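家事ロボットって結局いつ使い物になるの? その3
家電・ロボット雑談板 > 自動化全般 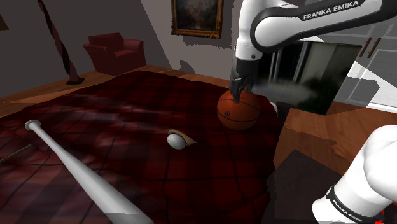 1 :物置の主
前スレで「片付けくらいならもうできる」と言い切った人がいたので、改めて立てます。自分の考えは変わっていません。家の片付けは機械にはまだ無理です。上のはシミュレーションの画面ですが、チェックの布の上にバスケットボール、野球の球、バットが出ていて、アームの指はバスケットボールにかかっている。うちの子供部屋も毎晩だいたいこの品揃えです。で、聞きたいのは、これを全部しまって布を畳むところまで、人が一度も手を貸さずにやれる機械が今あるのかどうか。あるなら型番を教えてください。動画の早送りは抜きで。

2 :mugicha_40
ないです。終了。

3 :旋盤じじい
工場の話でいいなら少し書ける。うちは下請けで、ワークの投入に腕を一本入れてる。決まった向きで決まったトレーに並んでいれば文句なしに働く。ただしトレーに並べてるのは人間。パートのおばちゃんが並べて、機械が取って、おばちゃんが切粉を払う。社長は自動化したと言って回ってるが、現場から見たら仕事の順番が変わっただけだな。

4 :kaden_suki
>>1
シミュレーションの中でここまで部屋を作り込んでるのは素直にすごいと思いますけどね。肘掛け椅子も額縁の絵もあるし、何もない灰色の床でブロックを積んでた頃とは全然違いますよ! 練習をたくさんさせておけば、本物の部屋でもある程度いけるんじゃないですか。

5 :物置の主
>>4
部屋が立派なのは認めます。でも絵を飾っても球はつかみやすくならないので。

6 :ぬか床
バスケットボールって二本指系の手でつかむには大きすぎませんか。規格の7号だと直径が24センチくらいあるはず。Frankaの標準の手は開いても8センチかそこらだったと思います。上から指を当てて、そこからどうするんでしょう。

7 :mugicha_40
>>6
転がす

8 :旋盤じじい
>>6
吸盤に換えればいい。工場なら換える。

9 :ぬか床
>>8
吸盤だと今度は布が厄介です。通気性のある生地は漏れるし、めくれるし。球用、バット用、布用と手先を付け替えるなら、付け替えの棚だけで子供部屋が埋まりそう。

10 :kaden_suki
>>9
押して寄せるだけでも片付けの一種だと思うんですよ。つかめなくても箱の前まで転がして、あとはスロープとか。人間だって足で寄せるじゃないですか(自分だけ?)

11 :物置の主
>>10
足で寄せたのを妻は片付けと認めていません。

12 :Pirnell持ち
Pirnellの床掃除機を使ってる立場から。2年使って、掃除の前に床の物をどける作業が完全に人間の日課になりました。靴下、コード、子供の積み木。掃除自体は本当に楽になったので買って後悔はないです。ただ「家事が減った」かと言われると、掃除機がけが物拾いに変わった感じ。その物拾いをやる機械が次に要るわけで、そこが一番難しいんだと思います。

13 :mugicha_40
>>12
物拾い機のために床を空ける係も必要になる

14 :倉庫バイト
Zandentの仕分け機が入ってる倉庫にいました。箱は速い。人間は勝てない。でも袋物が来ると止まる。袋の口が開いてたり、ラベルが下を向いてたりすると全部こっちに流れてきて、夜勤はそれ専任が二人いた。見学の人には見せない場所に座ってたな。

15 :kaden_suki
でも箱は速いんですよね? 得意なところから使えばいいのに、このスレは全部できないと認めない人が多すぎます。食洗機だって皿を入れるのは人間ですけど、みんな買ってますよ。

16 :旋盤じじい
>>15
食洗機は値段が安いし、皿を落とさない。腕は高いし、落とす。

17 :nusrat_g
前スレから読んでいます。Nusrat Gunawardenaといいます。大学で物をつかむ研究の端のほうにいます。懐疑派の皆さんの言うことはおおむね合っていますが、一つだけ反論させてください。シミュレーションは「できたふり」をするために使うわけではなくて、失敗を安く済ませるために使います。実機で球を100回床に落とすと、拾いに行くのは学生です。私も拾いました。画面の中なら戻すのは一瞬です。

18 :物置の主
>>17
詳しい方が来てくれてうれしいです。では率直に、画面の中でできたことは実機でどれくらいできますか。

19 :nusrat_g
>>18
物によります。固い球は比較的ましです。布はだめです。シミュレーターの布と本物の布は別の生き物だと思ってください。摩擦も、しわの寄り方も違います。あと照明が変わっただけで認識が崩れることもあります。前にいた研究室では、実機で14回続けて成功したあと、カーテンを開けたら一度もつかめなくなりました。

20 :ぬか床
>>19
カーテンは開けたいですね、家なので……

21 :kaden_suki
>>19
それって何年かすれば解決する種類の話ですよね?

22 :nusrat_g
>>21
認識のほうは良くなると思います。布は分かりません。「何年」という約束は、私はしないことにしています。

23 :Pirnell持ち
Guillotという会社が洗濯物を畳む家庭用の機械を7月に発表したという記事を見ました。シャツを一枚ずつクリップに人間が掛けるらしいです。

24 :物置の主
>>23
一枚ずつ掛けるなら、その手でもう畳めますよ。

25 :旋盤じじい
それ、うちのトレーと同じだな。

26 :kaden_suki
腰が悪い人とか、細かい作業がつらい人には意味があると思います。うちの母は畳むのはつらいけど掛けるのは平気です。健康な人の手間だけで判断しないでほしい。

27 :物置の主
>>26
それはその通りです。そこは考えていませんでした。ただ母上に勧めるなら、詰まったときに誰が直すのかは先に確認したほうがいいです。

28 :mugicha_40
で、型番は出たの?

29 :物置の主
出ていません。引き続き募集します。早送りなし、手助けなし、布まで畳むこと。

30 :倉庫バイト
布なしなら?

31 :物置の主
布なしでも、まず球とバットを全部しまえたら見に行きます。交通費は自腹で。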